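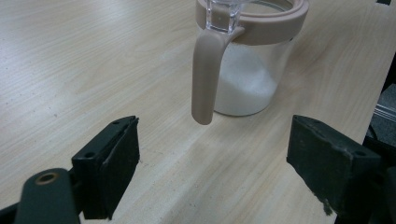 4. Installing and commissioning the filter unit

4.1 Before you start

The Filtance under-sink unit is supplied with one sediment cartridge, one carbon cartridge, a mounting bracket, a feed valve and 2 m of tubing. Check the contents against the packing slip. If a part is missing or the seal on a cartridge bag is open, contact the dealer and do not install the unit.

The unit is designed for cold water only. Supply pressure at the feed valve must stay within the range printed on the rating label. Where pressure exceeds the upper limit, fit a Stosent pressure reducer upstream of the feed valve.

CAUTION: Do not install the unit where it can freeze. A housing that has been frozen must be replaced, even if no crack is visible.

4.2 Mounting the bracket

1. Hold the bracket against the cabinet wall. Leave enough clearance under the housings to lower them fully when changing cartridges.
2. Mark the screw positions and drill pilot holes.
3. Fasten the bracket with the four screws supplied. Do not use drywall anchors.
4. Hang the filter head on the bracket with the arrow pointing toward the faucet.

Note: In cabinets with thin side panels, fasten a backing board first. The screws are too long for panels without one.

4.3 Connecting the water supply

1. Close the cold water shutoff and open the faucet to relieve pressure.
2. Fit the feed valve between the shutoff and the faucet hose. Tighten by hand, then a quarter turn with a wrench.
3. Cut the tubing square with a tube cutter. Scissors flatten the end and cause leaks.
4. Push the tubing into the inlet fitting up to the insertion mark. Pull back lightly to check that it is locked.
5. Repeat for the outlet.

Garrido compression fittings may be used in place of the push fittings. Follow the torque values in the sheet packed with them.

4.4 Inserting the cartridges

Wash your hands before opening the bags. Place the sediment cartridge in the left housing and the carbon cartridge in the right. Check that each O-ring sits flat in its groove, then screw the housings on by hand. The housing wrench is for removal only.

4.5 Flushing

1. Open the shutoff slowly and check all joints for leaks.
2. Run the faucet at full flow for ten minutes. Gray water at the start is carbon dust and is harmless, but it should not be drunk.
3. Fill a clear glass container and let it stand for five minutes. If particles settle on the bottom, repeat step 2.
4. Reset the flow counter by holding the button until the display shows 0.

4.6 Cartridge life

Replace both cartridges when the counter reaches 3,000 liters or after six months, whichever comes first. The display flashes from 2,907 liters onward. Order cartridge set 527. Fledetti cartridges have the same outside dimensions but a different end cap and do not seal in this head.

Record each change on the card inside the cabinet door.

Technical editing: Florencia Carrasco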